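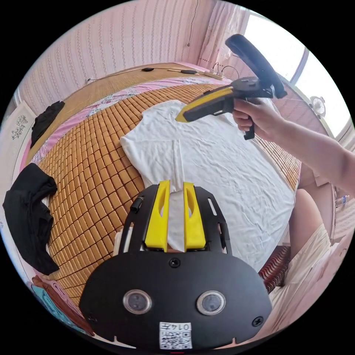
Monday, June. Shrinkage trials, cotton sheeting, second batch.

Cut the remaining Nasach cloth into test squares, marked up with the laundry pen and the usual template. Left them on the rack overnight to condition before measuring. The first batch went straight from roll to machine and I don't trust those readings, so they are struck out in the table and should not be quoted to Kvam.

Programme: cotton wash at 60, full spin, line dried, 3 cycles. Detergent was the Flonano powder, same dose as before. Measured flat after each cycle, no pressing. Indrek Kütt did the second set of measurements without sight of mine.

Warp shrinkage is nearly all in the first cycle. Weft hardly moves until the second, then settles. Squares cut near the selvedge pull in less than those from the middle of the roll and come out slightly skewed. I had put the skew down to cutting, but Indrek recut two from the same strip along a drawn thread and they went the same way. More likely the cloth was held off-grain at finishing.

Square 49 is out. The pen mark bled and the corner can't be read to better than a couple of millimetres. Square 63 has a pulled thread across the weft line — kept in for warp only.

Steel rule checked against the Skalik reference bar before and after, no difference. The wooden one has worn at the zero end. Please start from the 10 cm mark if there is nothing else to hand, and write down that you did.

Thread count not repeated. The first batch figures for that stand, as the glass was used on unwashed cloth.

To do: same again with tumble drying, low heat. Ask Nasach whether the roll was pre-shrunk, as the docket says only "finished". Order pens, the fine ones. Drying rack needs a new cord on the left side, it sags in the middle and the squares slide together.

Offcuts are in the bottom drawer, folded with the selvedge outwards. Leave them unwashed.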